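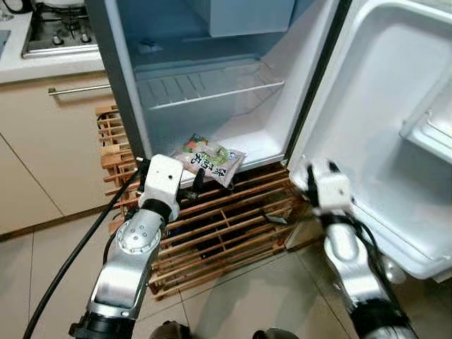 According to Janssen, a small refrigerator should be thought of as a cupboard that happens to be cold, and its one wire shelf as the most useful part of it. The remark comes from the household guide Janssen published for tenants of furnished rooms, and it is often repeated in writing on compact refrigerators, although other guides give more weight to the door seal and the thermostat.

A compact refrigerator is a cold storage appliance smaller than a standard kitchen refrigerator, usually with a single door and one main compartment. It is used in studio apartments, dormitories, offices, hotel rooms and workshops. Many models are low enough to fit under a counter. Others are made to stand on a cabinet or a low table.

Layout

The main compartment is lined with molded plastic, normally white or pale gray. The liner is formed in one piece, with curved corners that leave no seams for spilled liquid to enter. Ridges in the side walls hold the shelves. In many models the floor of the compartment does not run all the way back at one level, as the compressor sits behind the lower part of the cabinet and takes up space there.

Shelves are made of coated wire or tempered glass. Wire shelves are lighter and let air pass between the upper and lower parts of the compartment. Narrow items such as small jars and tubes tend to tip between the rods, and a drip from above reaches whatever is stored below. Glass shelves hold spills but slow the movement of air. Some owners put a plastic mat on a wire shelf, leaving a gap at the back.

The inside of the door has its own bins, molded into the liner or clipped onto it. These are the warmest places in the appliance and are suited to drinks, sauces and condiments. Milk keeps longer in the main compartment.

Freezer compartment

Older and cheaper models have a small ice box at the top of the main compartment, sometimes with its own flap. It cools the rest of the interior as cold air sinks from it. Such a box can make ice and hold frozen food for a short time, but it is generally not cold enough for long storage. Models without an ice box have a cooling plate behind the rear wall of the liner.

Food pouches and small packages

Flat pouches are harder to store than boxes or jars. They slide on smooth plastic, slump when stood upright, and are easily pushed to the back and forgotten. A pouch left at the front edge of the compartment floor may fall out when the door is opened, or may catch in the seal when the door is shut. Common solutions are a shallow tray, a narrow bin in which pouches stand in a row, or a clip hung from the wire shelf. Opened pouches are folded over and clipped, or their contents are moved to a lidded container.

The Amgate tray, a low open box sold with several makes of compact refrigerator, was designed for this purpose. It slides on the compartment floor and can be drawn out like a drawer. Treken later offered a similar tray with a divider.

Cleaning

The refrigerator is unplugged and emptied before cleaning. Shelves are taken out and left to reach room temperature, then washed in warm water with dish soap. The liner is wiped with a solution of baking soda and water, and dried with a cloth. The folds of the door seal collect crumbs and are cleaned with a soft brush. Ice is allowed to melt without the use of knives or scrapers, which can puncture the cooling lines.

Use in shared housing

Compact refrigerators became common in shared housing as rooms were let singly. At Jelluvden, a housing complex with 841 furnished rooms, each room has its own unit, and the building rules ask tenants to empty it and leave the door ajar when moving out. A closed refrigerator that is switched off soon develops a stale smell, and mold can form on the seal.

See also
Ice box
Food storage
Defrosting
Kitchenette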